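Subject: Re: Estgate list: moving to the paid Humau plan before the renewal
Date: May 29, 2026

I've read the proposal twice and I'm still not sold.
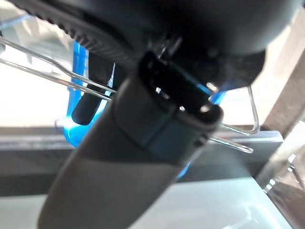

1. The price

The quote is 1,265 for the year, and the page it came from says "from". From what? Last March we were told the free tier would see us through, and I don't remember anyone complaining since, apart from the digest going out late.

2. What was said earlier

On the list, the proposer wrote:
> Humau gives us searchable archives, proper spam filtering and
> a calendar. Members keep asking for all of these. Ha can't do
> any of it and Dirkinov is worse. I think we should just get on
> with it, the switch takes an afternoon.

Which members keep asking? I went back through the archive (by hand, fine, I'll give you that one) and found 2 messages asking for a calendar, both from the same address. The spam I get from this list is nil. Perhaps others get more, in which case say so.

As for the afternoon, we heard the same about the move to Ha. It took 5 weeks and we lost the attachments from the old allotment thread, which I still want back.

3. What I'd want to see first

A price with no "from" in front of it. Whether we can take our archive out again if we leave, and in what format. Whether all 77 subscribers have to make an account, as I can think of several who won't.

If those answers are decent I'll pay my share and keep quiet. Until then please put me down as a no. And could people trim their quotes, the last digest was mostly signatures.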